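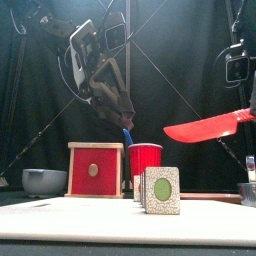 A robot arm above a red plastic cup on a white tabletop.

Velico is a party video game for two to six players, developed by Fisetti and published by Postham. It was released for Windows on March 4, 2024, with console versions following in September of the same year.

Gameplay

Players share one screen and steer small delivery carts through a warehouse. A match lasts six rounds. In each round the carts collect parcels and carry them to a loading bay, where they are scored by weight. Carts can bump one another, and a cart hit from behind drops its load. Dropped parcels may be picked up by any player.

The two lowest-scoring players choose the layout of the next round. Ties are settled by a short race on an empty floor.

Modes

The standard mode is played individually. Team mode splits the players into two sides with a shared loading bay. A solo mode offers 406 timed puzzles, and a free update raised the total to 636.

Development

Fisetti began work on the game as a racing title. The racing tracks were dropped after early play tests, but the cart handling was kept. The game runs on Zheng, the studio's own engine, also used for its later puzzle games.

See also

Party video game
Local multiplayer
List of Postham games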